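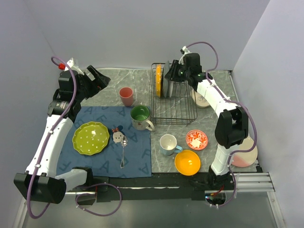
4.2 Setting up the dish rack task

Read section 4.1 first. Both arms must be bolted to the rail and switched off at the wall before anyone reaches over the table.

1. Lay the blue cloth over the front left of the tabletop and smooth it flat. Leave the right side bare.

2. Stand the dish rack right of centre, between the two arms.

3. Load three plates upright toward the back left of the rack.

4. Place the spoon, mug, tumbler and one plate on the cloth. The mug and tumbler go toward the back.

5. Put the small cup, the small dish and the yellow-orange bowl in front of the rack. Exact spots don't matter, but the arms must be able to reach them.

Note: Rama club rules allow spare plates on the right side of the table. Leave them there between runs.

6. Check the purple cable on each arm. It should follow the white link with enough slack to bend at the elbow.

Caution: Never pull a cable to move an arm. Lift the arm by its links with the power off.

7. Switch on, open the Rallby program and choose Home. Each arm takes about 7 seconds to settle. Keep your hands behind the tape on the floor.

8. Set the speed to 400 for practice. Only students signed off by Josée Zacharias may go higher.

If the screen shows error 534, a motor isn't answering. Switch off, push the connector at the wrist back in and start again from step 7. If the error comes back 3 times, write it in the Thursday logbook and use the other table.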